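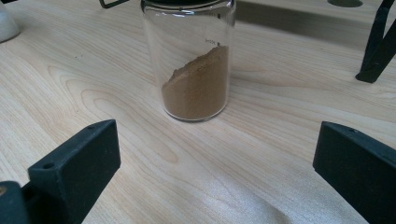

Writing and Leading Prayers of the People
Session 2 notes, Trullotura Lay Ministry Course
4th September, Herrera Room

Hello again everyone. I've typed these up more or less in the order I plan to talk, so if you missed last week you can still follow along, and if I wander off (I will) you've got the paper to come back to. Bring your drafts, however rough. I've got my own rough one from when I started out and I'm going to read it to you, so nobody's will be the worst in the room!

Where we got to last time

We looked at the shape most congregations would recognise: the wider church, the world, the local community, the sick, those who have died. Some parishes swap the order, and a few add a thanksgiving at the start. If your own church has a set order, use it. People who've sat in the same pew for decades know where they are by which bit is coming, and it's a comfort to them.

We also talked about who you're speaking to. I think I laboured it a bit, but it matters, so once more. You're talking to God on behalf of the people sitting behind you. You aren't giving them the news, and you aren't preaching a second sermon with your eyes shut. If you find yourself writing "Lord, as you know, there was a meeting on Tuesday night about the car park", put the pen down and go and make a cup of tea.

Length

I counted up the words in the prayers I led in July, out of curiosity, and the shortest set came to 283. It took a bit under three minutes with the pauses left in, and I had more kind comments about that one than anything I've done since! So use it as a rough guide for your draft. If you're well past it, look for sentences that say the same thing twice. Mine nearly always do. "Comfort and console" is my personal weakness, along with "guide and lead".

Read it aloud at home, standing up, at the speed you'd use in church. Reading it in your head is no good at all, you'll go three times too fast and you won't find out that you can't say "peacemakers' perseverance" without spitting.

Bidding and response

A bidding is the invitation ("Let us pray for...") and the response is what everyone says back. You can use "Lord, in your mercy / hear our prayer", which everybody knows, or you can write your own. If you write your own:

Keep it to one short line each way.
Say it through at the beginning and get people to say it back once.
Use exactly the same words every time.

I can't stress that last one enough. I once changed "Lord of life" to "God of life" halfway down the page, without noticing, and half the church went quiet on me while the other half soldiered on. It was a long morning.

Try not to end a petition on a rising voice, either. People take their cue from your tone as much as the words, and if you sound as though there's more coming they'll wait for it.

Silence

Leave some. Count to five slowly in your head after naming the sick, and then count to five again. It'll feel like a week. From the pew it hardly feels like anything, and it's often the only quiet those people will get before Monday. In the bush parishes out past Zedanell they leave a good long silence after the petition for rain, and when I visited I found it the most prayerful part of the whole service.

Names, and being careful with them

Now the bit that I get the most emails about. Before you read anyone's name out, you need to know they're happy for it to be read. A cousin putting it on the list doesn't count, and neither does hearing about it at morning tea. First names only is the usual practice, and never the illness. "We pray for those who are sick, especially..." covers it, and God can fill in the rest.

A few practical things I've learned the hard way:

Check how to say a name before the service. Ring someone if you have to. Write it out the way it sounds, in big letters.
Check the list is this week's list. I prayed for a man's recovery when he was handing out the hymn books, fit as a fiddle.
If the list is very long (one church I know had 19 names every week, and some had been there for years), talk to your minister about letting people add a name for a month at a time and then ask again.
If you lose your place, stop, find it, and go on. No need to say sorry into the microphone.

Praying about the news

You'll be writing on Friday or Saturday, and things happen on Saturday night. Leave yourself a blank line in the section for the world and have a listen to the radio before you leave the house. Keep it plain. Pray for the people in it, those hurt and those helping and those making decisions, and go easy on telling God whose fault it was. There'll be people in your congregation who voted every which way and they all need to be able to say the response with you.

On the subject of microphones

The Herrera Room has the old Milterex lectern mic, the same as several of your churches, so we'll practise on it after the break. Stand a hand's width back. Don't tap it. It has a switch on the underside of the neck that's easy to knock with your folder, so look for the green light before you start. Print your prayers in a big font on one side of the page, number the pages, and please don't staple them, you want to be able to slide a sheet across quietly.

For the second half

We'll get into pairs and swap drafts. Read your partner's draft out loud to them, so they hear it in somebody else's voice. It's a bit confronting the first time! Then tell them one line that helped you pray and one place where you tripped. That's all the feedback I want tonight, we'll do the fine tuning later on.

Homework

Write one petition for people who find church hard to come to. Keep it under 100 words, with a bidding and a response. No big words you wouldn't use over the fence. If you get stuck, open the Psalms anywhere in the first half and pinch a phrase, everyone else has.

Next session we'll do prayers at the graveside and at the bedside, which need a different sort of voice altogether. Wear something warm, the heater's still off at the Trullotura end of the building, and if anyone has my blue folder from last week could they leave it on the piano.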